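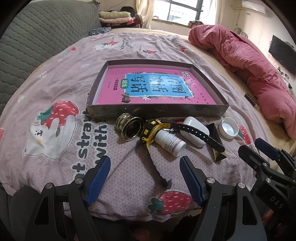

Bed set, strawberry duvet. Tray with the workbook in it, loose items in front, left jaw pair over the watch strap.

31 October 2025

Notebook, soft surfaces, tray task

Second bedroom set today. The task is the same as on the desk sets: small items go into the tray one at a time, any order, and the workbook stays flat on the tray floor as the base layer. The only thing I wanted to change was the surface. Duvet instead of desk, same grippers, same object list, same prompt wording.

Recorded 60 episodes, kept 55. The five I threw out were all tracking loss on the wrist view, three of them in a row, so I stopped and redid the calibration before going on. After that it held. Need to check whether the printed fabric helps or hurts the tracking. My guess was that all those strawberries and bears would be good for features, but the cloth moves when you press on it, and the pose estimate may be following the cloth. The plain sheet on the Uletti set had the opposite problem – nothing to track, but nothing moving either.

Notes on the objects, while I remember.

Watch. The worst of the lot. The strap is long and floppy and lies differently every time. Picking it by the end of the strap works for lifting but the body swings and catches on the tray wall. Picking it by the body is better, but the jaws need to come down at an angle and the pads push into the duvet first. I settled on strap first, drag a short way, regrasp on the body. That makes two contacts where the desk data has one, so label these as regrasp and don't mix them with the single-grasp ones.

Medicine bottle. Fine when it lies on its own. When it is on top of the watch it has to go first, and I did it that way in every episode. Might be worth a few where the order is wrong on purpose, so the policy sees a recovery.

White oval case. Glossy, slides out if you close too fast. Slow close, then lift.

Ribbed cap. Upside down it can be taken by the rim with one pad inside. Right way up it sinks into the cloth and the pads slip over it. I left it upside down for most of the set.

Metal ring piece. No trouble at all, the knurled edge grips well.

Then the policy check. Ran the Bravov checkpoint trained on desk data only, no bed episodes. 24 successes out of 109 item attempts. Nearly all the misses were height: it closes where a hard surface would be, and on the duvet that is either too high over the item or pressed down into the cloth. The tray itself tilts when something leans on the wall, and the checkpoint has never seen a tray tilt. It carries on to the old position and drops the item on the edge.

I don't want to read too much into one run. The February desk numbers were also poor on the first day and part of that was the jaw offset. Offset checked this time before and after, no change.

To do:
Retrain with the 55 added and run the same layout again.
Same again with the Yau sampling, which weights by surface and may be enough without more collection.
Write the pad compression into the log – at the moment we only store jaw width.
Ask Bello for another set of pads.

Leave the object list alone until the retrained run is done.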